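How to compare two fingertip pads on hand-held grippers

Fanni Katona, Bunovmont workshop notes
July 24, 2021

These notes cover a side-by-side test of fingertip pads for hand-held grippers, using small packaged snacks as the test objects. The method suits any pair of pads that fit the same linkage. You need two grippers, a table by a window or under a steady lamp, a box with fairly high sides and a bag of mixed sweets and snack packets. Allow a full morning if you are working alone.

Wrappers are a good test because they are awkward. A crimped end gives the fingers something to catch, but the middle of a full packet bulges and slides. Twisted wrappers turn in the grip. Flat pouches lie close to the table and the pads have to get under an edge before they can close. A pad that works well on wooden blocks may do badly on all of these.

Before you start

Check the pivots on both grippers. The screws should be snug, with no side play at the tip when you push a finger with your thumb. Play in the linkage looks just like a slipping pad once you watch the recording, and we lost most of a day to it in the first round.

Wipe the pads with a damp cloth and let them dry fully. Do the same again halfway through. Sugar dust and fingerprints make a difference, more so on smooth pads than on ribbed ones.

Open and close each gripper a few times with the camera running. Both fingertips should be in view when fully open, and you should still be able to see the contact point when they are nearly shut. If the view from one gripper is much worse, fix that first. Otherwise you will be comparing cameras.

Setting the table

Put the box a comfortable reach away and turn it so that a corner faces you. With the box square on, people tend to use the same straight approach every time. Fill part of it with packets standing and leaning on each other, and lay a few more flat on the table to one side. Leave some ordinary things around them. We stopped using a bare white table after the Partington trials, where everything went well until the grippers were taken into a real kitchen. A patterned cloth is a better check on the camera side, particularly one with pictures of food on it.
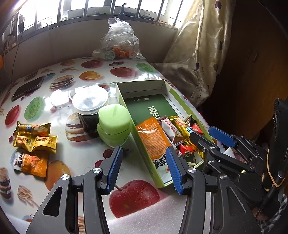
Ribbed pads in the foreground; the second gripper is reaching into the green box.

Bright windows are worth keeping too. Glossy cloth and foil wrappers both throw back a lot of light, and it helps to know early whether your exposure setting can cope. Fix the exposure for the whole session if your camera allows it.

Running the picks

1. Decide the order of the packets beforehand and write it down. Use the same order for each pad.

2. Start with the flat packets on the table. Close slowly, lift clear, hold for 3 seconds and put the packet down.

3. Move on to the box. Go in from above where there is room, then over the side. Going over the side is harder, as the linkage can touch the wall before the pads reach anything.

4. Do 60 picks with one pad type, rest your hand, then do 60 with the other. Tired fingers squeeze harder.

5. Swap operators and repeat. Adebayo Ekwueme and I got quite different results on the same pads until we agreed on how fast to close.

Mark each pick as held, slipped or missed. Slipped means the packet left the table and moved in the grip. Missed means it never came up. If you are unsure — and you will be on the twisted wrappers — mark it as slipped and go back to the video later.

What to look for

Ribs help most on the crimped ends. On a full, rounded packet they can do less than you would expect, as only a rib or two makes contact. Smooth pads touch more of the surface but need to be cleaner. A narrow tip is useful for getting down between packets in the box, though it tends to spin anything long.

Watch the angle of the pads as well. If they tilt towards each other at the top when open, check that they come parallel before they meet the object. Dezső Balogh files a small flat on the back of ours to correct this.

Replace the pads after 800 picks, or sooner if the ribs look shiny. Keep the old ones in a labelled bag for comparison.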